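Subject: Re: [baline-users] passkeys in Baline, anyone using them for real?

On the users list, someone wrote:

> We have been putting off passkeys for our web app since the spring.
> Login is passwords plus a six-digit code from an app, and everyone
> grumbles but it works. Is the passkey module in Baline ready for
> regular people? Mostly worried about folks who sign in from a shared
> desktop, and about what happens when a phone goes in a lake.
>
> Also, does it play nicely with Urnari as the identity server, or do
> I have to move off that first?

Yes! We turned it on in May and I've been itching to tell somebody about it, so thanks for asking. You don't have to leave Urnari. We run Baline in front of it and the passkey module only handles the sign-in step, then hands over the session the same way the password form did. I changed one setting (the return address, it wants the trailing slash) and that was the whole migration on that side.

For scale, we have 3639 accounts, and 2240 of them had added a passkey by the time I pulled the numbers last night. We never forced it. There's a small banner after a normal login and people just click it. I was hoping for maybe a quarter of them, so I'm thrilled.

On shared desktops: leave the "remember this device" box off for those users and have them scan the QR code with their own phone. It takes a few seconds longer than a fingerprint on a laptop, and it does need Bluetooth on at both ends, which caught us out with some older towers. We bought a handful of cheap USB adapters and that took care of it.
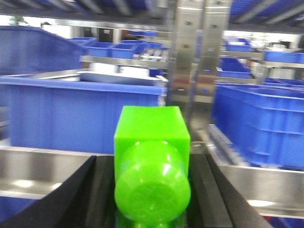
Things I'd set up before you switch it on

1. Recovery codes. Print-friendly page, ten codes, shown once. The default template has gray text on gray, so fix that first (mine is in the Dulell theme repo if you want to copy it).

2. Two passkeys per person. Baline will nag for a second one if you set the minimum to 2. A phone plus a hardware key is great, phone plus laptop is fine too. This is your answer for the lake.

3. The domain. Passkeys are tied to it! We had people on both the www and the bare address, and 107 of them registered before I noticed I'd set the ID to the www one. They had to do it over. Use the bare domain and both will work.

4. Timeouts. The stock value is 60 seconds, and that's tight for someone hunting for their phone in a coat pocket. I went to 180 and the support mail dropped off right away.

I kept passwords as a fallback for now. Sivakumar (our little reporting tool, it reads the Baline log) says about 400 accounts still use nothing else, mostly people who log in twice a year. I'll leave them be until winter and then look again.

One thing I haven't solved is Firefox on Linux with a fingerprint reader. Hardware keys are fine there, the built-in reader isn't offered at all. If anybody on the list has that going, please post your setup, I'd love to see it.

Happy to send my config file, just ask on the list so it ends up in the archive.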